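Search articles Go Advanced search

Artificial sunflower

An artificial sunflower is a manufactured imitation of the flower head, stem and leaves of the common sunflower (Helianthus annuus), used for indoor decoration. It is sold as a single stem or as a bunch, also called a bush, in which several stems are joined at the base. The usual form has yellow petals around a brown center. Red, cream and orange versions are made in smaller numbers.

Construction

The head is built in layers. The center is either a molded plastic disk with a raised pattern or a pad of short fibers glued to a flat backing. The petals are die-cut from woven polyester in rings, with each ring forming one row of the flower. Two or three rings are stacked and turned against each other so that the gaps in one row are covered by the next. A plastic peg passes through the rings and locks into a green cup, the calyx, which fits over the tip of the stem.

Petals are stiffened before cutting, then pressed in a heated mold that gives them their veins and curve. Color is applied by dyeing the cloth or by printing it. Printed petals can carry a darker shade near the center, but the reverse side is often pale. Leaves are made in the same way and slide onto the stem through a molded sleeve.

The stem is steel wire coated in polyethylene. In a bunch, the branches meet in a single thick base that can be shortened with wire cutters. Scissors are unsuitable, as the wire marks the blades.

History

Cloth sunflowers were first made by hand by milliners, who used starched cotton and paper-wrapped wire. The Ivmont workshop, opened in 1865, sold them as hat trimmings and later as table pieces. Its pattern book lists 41 flowers, of which 3 are sunflowers. The petals were cut singly and curled over a heated iron ball. Plastic stems replaced wrapped wire in the Mastetmont factories, and the pressed ring replaced the single petal soon afterward.

The historian Asnakech Fikre divides the trade into a hat period and a household period, with the change marked by the move from short stems to long ones. Bukola Edet disputes the division and points to long-stemmed flowers in the older Alcantara sample cards.

Sizes and grading

Heads are measured across the open petals. The Brelitholm scale, used by some wholesalers, sets 25 centimeters as the upper limit for household flowers. Larger heads are classed as display goods. Bunches are graded by the number of heads, the number of leaves and the thickness of the base. Heads in one bunch may be of equal size or mixed.

Placement

Bunches are shipped flat, and the branches have to be bent outward before use. Each stem is bent at a point below the lowest leaf, where the coating is thickest. Repeated bending at the same point splits the coating and exposes the wire.

A short bunch can stand in a jar or a narrow vase. Light containers tip when the heads face the same way, and sand or gravel is added as ballast. On a worktable or dining table the bunch is normally kept toward one end, where it leaves the middle of the surface clear. Pale walls and light tan wood are common backgrounds in catalogs and show the yellow strongly.

Care

Dust collects in the fiber center and along the pressed veins. It is removed with a soft brush or with cool air from a hair dryer. Polyester petals tolerate a damp cloth, but cotton petals lose their shape when wet.

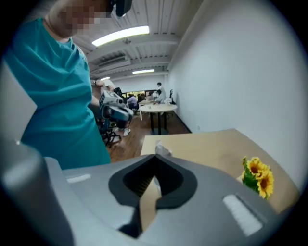 Fading begins at the petal tips and is faster near windows. Flattened petals can be reshaped with steam held a hand's width away, followed by cooling in the desired position. Loose rings are pushed back onto the peg and fixed with a drop of clear glue behind the calyx.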